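Search this site Enter keywords Go
Print this page | E-mail this to a friend

News from the workshop: the great gripper comparison, part one

15 September is long past the date when I promised you all a proper report on the grippers, so I had better get on with it and stop tinkering. Valquíria Leite has been asking me for it every time we pass on the stairs, and she has been very patient (more patient than I would have been, with my bench covering half of her shelf space).

We have three sets of fingers to choose between for the small arm. The Matimeck pair came with it and are broad and padded. The Fludar pair are slimmer and springy, lovely on soft things and rather hopeless on anything thin. Then there are our own, the white notched plates, which we printed from Valquíria's drawing and which cost us next to nothing beyond an afternoon and a good deal of tea.

For the test we wanted something fiddly that people know from home, and we settled on a French animal guessing game, the sort with rows of little red flaps on hinges. Each flap has to be tipped down to show the card behind it, and pushed back up again, without upsetting its neighbours. It sounds like nothing at all until you ask a machine to do it!

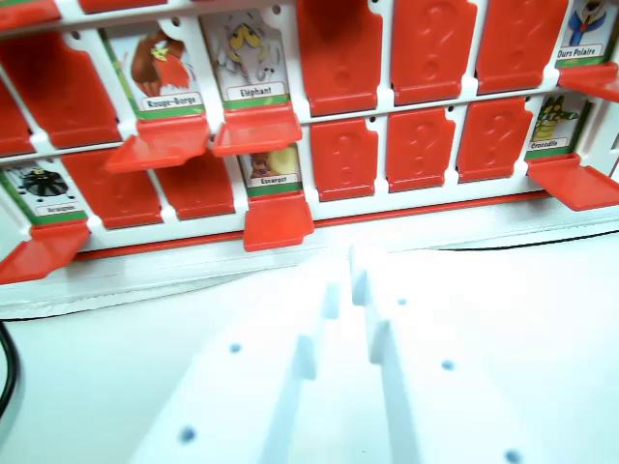

Every pair of fingers gets 300 attempts, spread over five sessions, and we write down each miss and what sort of miss it was. The padded ones are the steadiest so far but they do like to take the next flap along with them. The Fludar pair bend when they meet the hinge, which is kind to the game and no help with the score. Our plates are doing better than I dared hope – the stepped inner edge seems to catch the rim of a flap quite nicely – though they slip if the arm comes in a touch too low, and I am still arguing with the Ratanaporn controller about that.

The wrist camera deserves a word too. We look along the fingers from close behind, and the bright white table has given us no end of bother with the exposure. I have turned the lamps down twice and will probably try a darker cloth next.

Part two should be with you in November, with the full tables and, if I can manage it, a fair go for the Odorari suction cup that has been sitting in its box since spring. If you have a board game with awkward little pieces that you could lend us for a few weeks, do drop a note in the workshop tray.

Contact us | Copyright Workshop Newsletter | Back to top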